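Skillen Village Hall Association
Minutes of the June meeting, held in the small room on Thursday at 7.30 pm

Tassanee Ratanaporn took the chair and welcomed everyone, with a particularly warm word for the three new faces at the back, who had come along after reading the notice in the library window. We do hope they will come again (and that the length of item 4 has not put them off).

1. Apologies
Apologies had come from the Nirnton end of the parish, where the road is still up, and from both of our usual tea makers. Tea was made all the same and was very welcome.

2. Minutes of the last meeting
These were agreed and signed, once the spelling of Vinditz had been put right in two places. Vinditz is the firm that looks after our boiler, and they have been very patient with us.

3. The boiler
Vinditz have now been and serviced it. The engineer thinks it will see us through another winter but would not like to promise a second. There was a long and good-natured talk about whether to start saving now or wait and see, and in the end it was agreed to put aside £40 a month from the hall lettings, beginning with the next payment in. The thermostat is to be left alone by everybody, please – there is a note beside it saying so, and the note has been there since before Christmas.

4. Summer fair
Most of the evening went on this, as it usually does in June. The field has been promised to us again, and the tents are booked. Tassanee has drawn up a plan of where the stalls will go, which was passed round and much admired, though the cake stall would like to be further from the tombola on account of the noise. This was thought fair and the plan will be altered.

Pitches will be £3 for parish groups and £20 for traders. It was asked whether the Thân supper club, who cook for the fair every year and give us the takings from the spring rolls, should pay anything at all. The meeting felt very strongly that they should not, and the chair was asked to write and thank them for last year while she was about it, as it seems the letter was never sent.

The toy stall needs more soft toys, clean and with their eyes on firmly. Donations can be left in the porch on any weekday morning.
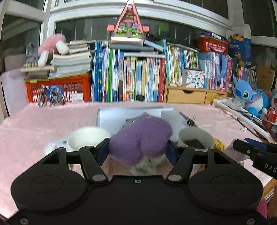 Page 2

Raffle tickets are to be printed locally, as before. We have 100 programmes left over with last year's date on them, and it was suggested that these be turned over and used for the children's drawing table, which everyone thought a very good use for them.

5. Footpath to Nirnton
The stile at the bottom is loose again. The council has been told, and has sent a reference number. Walkers are asked to go round by the gate in the meantime and to shut it behind them – the sheep are in.

6. Any other business
A grey umbrella and one child's welly are in the lost property cupboard. The piano will be tuned before the fair. There was a question about parking on the verge, which will be taken properly next time.

The meeting closed at 9.15 pm. The chairs were stacked by those who stayed behind, with our thanks.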